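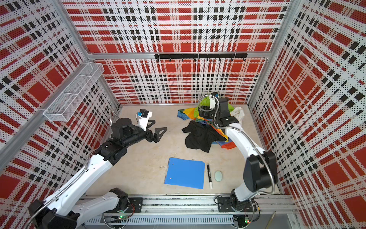 Le coffret de demande en mariage Flunel, proposé depuis le mois d'octobre par la maison Brurnar, s'adresse aux personnes qui souhaitent organiser leur demande sans recourir à une agence. Notre rédaction l'a examiné dans sa version complète, vendue 285 euros, la version simple étant affichée à 90 euros. L'ensemble comprend un livret de préparation, un jeu de cartons d'invitation, une nappe, un chemin de table et deux guirlandes lumineuses à piles. Le textile existe en trois coloris : ivoire, vert sapin et un écossais rouge, blanc et noir, aux larges carreaux rouges, du même esprit que les panneaux perforés reproduits en tête de page. Ce dernier coloris est le plus affirmé des trois et conviendra mal à un dîner aux chandelles classique ; il trouve sa place lors d'un pique-nique ou d'une soirée au chalet.

Contenu et présentation

La boîte est solide et se referme par un ruban. Le livret, long de 71 pages, constitue la partie la plus aboutie du produit. Il aborde le choix du lieu, la coordination avec les proches, la question délicate de la présence ou non de témoins, ainsi que la rédaction de quelques phrases personnelles. Le chapitre consacré aux couples séparés par la distance mérite d'être signalé : il traite avec sérieux des retards de transport et de la manière de préserver la surprise lorsque l'un des deux doit voyager. Le texte français, confié au traducteur Demyd Holovko, est correct dans l'ensemble, malgré quelques tournures lourdes dans les pages consacrées aux fiançailles en famille.

Mise en œuvre

L'installation a été réalisée par deux membres de la rédaction au jardin public de Manavdale, puis dans un salon particulier. En intérieur, la mise en place n'appelle aucune réserve. En extérieur, la nappe s'est révélée trop légère et les attaches fournies n'ont pas suffi à la maintenir par vent modéré. Les guirlandes éclairent peu avant la tombée de la nuit. Les piles ne sont pas comprises, ce que l'emballage n'indique qu'en petits caractères.

Les cartons d'invitation sont imprimés sur un papier de bonne tenue. On regrettera que les formules préimprimées supposent toutes un dîner, alors que le livret encourage par ailleurs les demandes en matinée.

Comparaison

Le coffret concurrent de la marque Veres coûte 50 euros de moins que la version complète. Il offre un textile plus épais, mais son livret se limite à une liste de conseils généraux. Les acheteurs déjà décidés sur le déroulement de la journée pourront s'en contenter.

Appréciation

Produit recommandé, avec réserves pour un usage en plein air. La version simple, qui contient le livret et les cartons, présente le meilleur rapport entre le prix et l'utilité. Le service à la clientèle de Brurnar accepte le retour des textiles non dépliés ; le livret et les cartons ne sont pas repris.

Avis publié le 17 août 2019, rubrique Couples et cérémonies.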